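Die Nachtschicht in Halle C

Das Lager der Firma Wisness liegt dort, wo Itondale aufhört und das Navigationsgerät um Entschuldigung bittet. Gilberto Villca arbeitete seit elf Jahren hier, die letzten davon nachts, weil nachts die Vorgesetzten schliefen und man in Ruhe etwas wegschaffen konnte.

Im April kam die neue Software. Sie hieß Flarnano und sollte die Wege verkürzen. Vorgestellt wurde sie von einem jungen Mann im Rollkragenpullover, der das Wort »Warenfluss« aussprach, als hätte er selbst einmal darin gebadet. Flarnano, sagte er, lerne aus jeder Bewegung. Gilberto fragte, ob es auch aus seinen Pausen lerne. Der junge Mann notierte sich das als Verbesserungsvorschlag.

Bis dahin hatte Gilberto gewusst, wo alles stand. Die Gartenschläuche standen hinten links, weil sie immer hinten links gestanden hatten, und die Katzenstreu lag am Tor, damit man sie nicht weit schleppen musste. Flarnano hielt von solchen Gewohnheiten nichts. In der ersten Woche zog die Katzenstreu in die oberste Regalebene um, die Schläuche wurden auf fünf Gänge verteilt, und mitten vor dem Tor, auf dem besten Platz im ganzen Haus, stand eine einzelne Palette mit der Nummer 715.

Niemand hatte sie bestellt. Auf dem Lieferschein stand als Empfänger Valderrama, ohne Vornamen, ohne Straße, und als Inhalt »Diverses«. Gilberto fuhr sie dreimal ins Sperrlager. Dreimal schickte ihm das Handgerät den Auftrag, sie zurückzuholen, Priorität hoch.

»Was ist denn da drin?«, fragte die Kollegin Sabine, die eigentlich Retouren machte.

»Diverses.«

»Und was wiegt das?«

»78 Kilo.«

Sabine nickte. Sie fand, für Diverses sei das ganz ordentlich.

Gegen zwei Uhr früh rief Gilberto die Hotline an. Eine freundliche Stimme erklärte ihm, die Palette habe im System die höchste Umschlagshäufigkeit des gesamten Standorts. Kein Artikel werde so oft bewegt.

»Ich bewege sie«, sagte Gilberto. »Ins Sperrlager. Damit sie weg ist.«

»Eben«, sagte die Stimme. »Und deshalb steht sie jetzt vorn. Da haben Sie es kürzer.«

Er dachte eine Weile darüber nach, auf einer Kiste Katzenstreu sitzend, die er dafür eigens von oben geholt hatte. Dann fasste er einen Entschluss. Er würde die Palette nicht mehr anrühren. Fünf Nächte lang fuhr er in weitem Bogen um sie herum, beladen oder leer, und grüßte sie beim Vorbeifahren nur knapp. Die Umwege kosteten ihn fast eine halbe Stunde pro Schicht. In der Auswertung, die am Schwarzen Brett hing, stand hinter seinem Namen ein Pfeil nach unten.

In der sechsten Nacht war der Platz vor dem Tor leer. Das Handgerät meldete, Ladeeinheit 715 sei wegen mangelnder Nachfrage ausgelagert worden, und zwar nach hinten links.

Gilberto ging hin. Da stand sie, wo früher die Schläuche gewesen waren, und machte sich dort gar nicht schlecht. Er holte das Teppichmesser aus der Weste, klappte es auf, betrachtete die Folie und klappte es wieder zu. Nach so langer Bekanntschaft kam ihm das unhöflich vor.

Am Morgen stand ein Mann am Tor, im Regenmantel, mit einer Sackkarre.

»Valderrama«, sagte er. »Ich glaube, Sie haben etwas von mir.«

»Diverses?«

»Genau.«

Gilberto sah auf das Handgerät, dann auf die Uhr. Die Frühschicht kam in einer Viertelstunde. Er könne ihm die Palette leider nicht geben, sagte er, Abholungen seien im System nicht vorgesehen. Aber wenn der Herr sie ein paarmal hin- und herfahren wolle, komme sie von selbst wieder nach vorn.
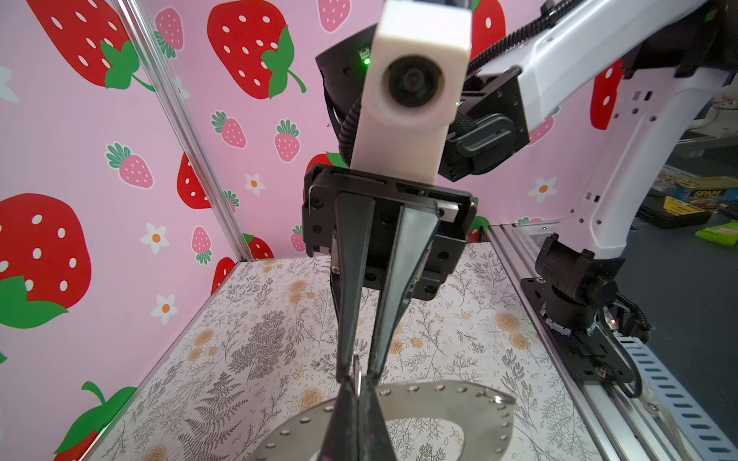
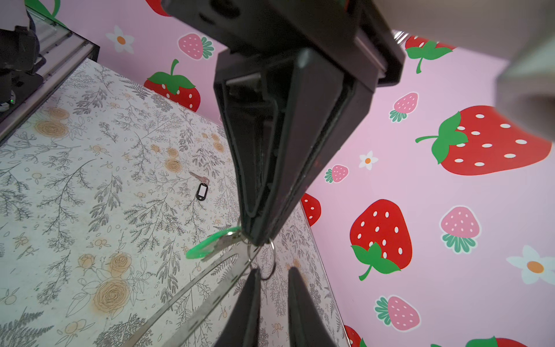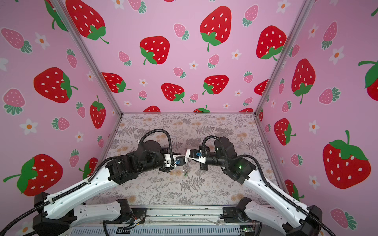 Heft 5, Seite 78

Herr Valderrama stellte die Sackkarre ab und zog den Mantel aus. Sabine suchte ihm eine Warnweste heraus, die in den Schultern etwas knapp saß. Als die Frühschicht kam, hatte er zwei Fahrten hinter sich und hinter seinem Namen schon einen Pfeil nach oben.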